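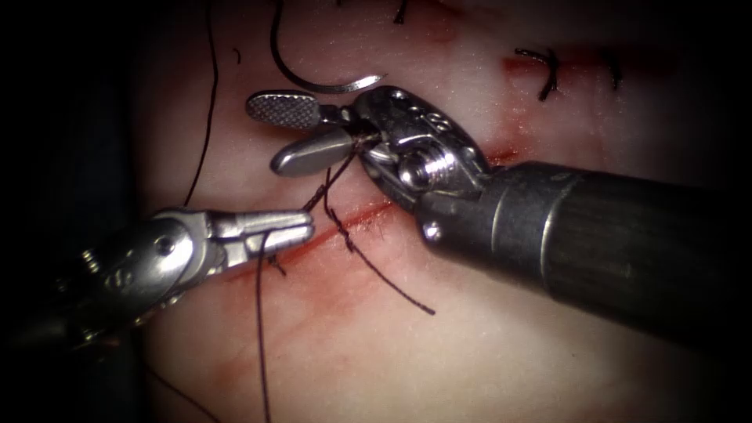
Suture thread keeps catching at the wrist on the practice pad

I am working through running closures on a soft tissue pad and losing time to thread management. The needle behaves, the thread does not. When I pass the strand from one instrument to the other, slack collects behind the jaws, and dark thread ends up caught near the hinge of the right instrument while the left one is still holding its own part of the strand. If I pull at that point, the loop tightens around the wrist and I have to open the jaws and back everything out.

Setup: pale single-layer pad, diagonal incision, black braided suture, curved needle. I cut the thread to 30 cm because I want to finish the line without a second strand. I park the needle on the pad at the top while I sort out the tail.

Two questions. Is the thread too long, or am I holding it in the wrong place? And does a diagonal line make this worse? I had fewer snags on a horizontal one.

Asked by Rhun Rowlands
Tags: suturing, thread handling, practice pads

3 answers

Answer 1 (accepted), Dwynwen Mostyn
Thread length is the first thing to change. For a short interrupted stitch I cut to 11 cm. For a running line on a pad that size I would start with 20 and accept a second strand if it runs out. Every extra length of tail has to be put somewhere, and on a small pad the only free space is where your wrists are working.

Second, where you grip. Narrow closed jaws holding the strand close to the tissue will control it. The same jaws holding it far out leave a loop between the two instruments, and the loop goes over whichever wrist moves next. Take the thread near its exit point, pull a short length, regrip near the exit point, repeat. Three short pulls are faster than one long pull plus a recovery.

Third, before the open jaws come in for the needle, move the tail to the far side of the incision. Look at the hinge, not the tips. Most people watch the tips and find the snag only when the tension goes wrong.

If it has already caught:
Stop pulling with both hands.
Open the caught jaws fully.
Let the other instrument give slack toward the hinge.
Withdraw the caught wrist along the line of its own shaft. Do not rotate it, which adds a turn of thread.

On the diagonal: it makes a difference only if you stay square to the pad. The needle has to cross the cut at a right angle whatever direction the cut runs. Turn the pad if your fixture allows it.

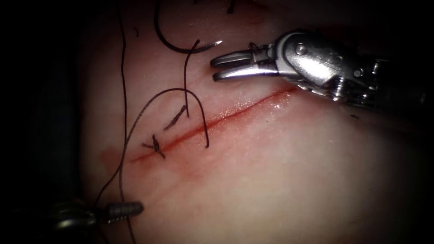 Clistside Surgical Skills Club — Dry Lab Help

Answer 2, Plusmont
Agree with the above on length. I would add something about parking the needle. Leave it flat on the pad near the top, with the point toward the open jaws that will collect it, and clear of the incision. Approach with the jaws already open and no thread near them. If there is thread near them, deal with that first. Check which way the curve faces before you close, and do not grip at the point. It blunts quickly and then you will be blaming the pad.

Also wipe the pad between attempts. A reddish smear at the low end of the line makes it harder to judge where the cut stops, and you will place the last bite short. I practice the pickup alone, 6 repetitions with no stitching, before each session. It is dull but the snag rate drops.

Comment from Rhun Rowlands: Tried the shorter thread on Sunday. Two snags over the whole line, both when I regripped too far out. Still slow on the pickup.

Comment from Dwynwen Mostyn: Slow is fine for now. Keep the length the same until the regrip is consistent, then change one thing at a time.

Answer 3, Dhillon
try monofilament — it slides off the wrist easier than braid. it has more memory though so it may coil on you. i never measured mine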